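Hisevell to Pick Up Old Electronics at the Curb, Within Reason

2026-02-13

Hisevell will start collecting dead electronics from the curb in March, ending an arrangement under which residents drove their old printers to the depot on Rusnák Road, found it closed, and drove them home again.

The town council approved the plan on Thursday's agenda after a debate that ran well past supper and spent most of its energy on the question of what a toaster is. Under the old rules a toaster was scrap metal. Under the new ones it is electronics, provided it has a cord. Viera Ďurica, who chairs the council, asked that the matter be considered closed.

Households will get 2 pickups a year at no charge. Extra pickups cost $28 each, and anyone who leaves a television on the sidewalk without booking faces a fine of $44. The old fine was lower than the depot's fee for taking a television, a detail that had not escaped the owners of televisions.

"People were doing the math," said Kamil Lukáč, who runs the town's public works office. "I can't say I blame them, but I'd like the sidewalk back."

The depot took in over 387 tons of material last year, and electronics were the part that gave its staff the most trouble. Cords have to be separated, batteries pulled and plastic housings sorted from whatever was bolted inside them. Under the new plan that work moves to Stalletti, a recycling firm with a warehouse out past the rail yard, which won the contract as the only bidder. The council praised the strength of its proposal. 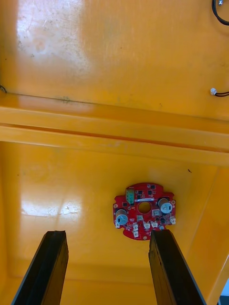
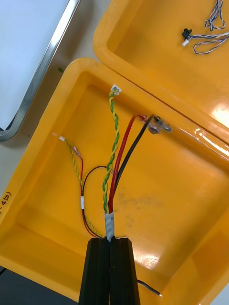
Yellow plastic housing with wiring and a small white connector inside.

Not everything with a plug will be welcome. Refrigerators and air conditioners stay on the existing appliance route. Smoke detectors go to the fire station, as they always have, though the fire station said it was surprised to hear it. Loose batteries should be taped at the ends and handed to the crew in a clear bag.

Teodora Spahić, who lives on the hill above the depot, told the council she had been keeping three computer monitors in her bathtub while the town made up its mind. She was thanked for her patience and given a booking form. The form asks for the weight of each item.

Štěpánka Gajdoš cast the lone vote against. She said she supported recycling and objected to the calendar, which will be mailed to every household on glossy paper that the town's own paper program does not accept. Lukáč said his office would look into a different paper for next year.

Bookings open on the first of March by phone or at the public works counter. The counter closes for lunch. Monitors will be collected from the curb only, and crews will not enter bathrooms.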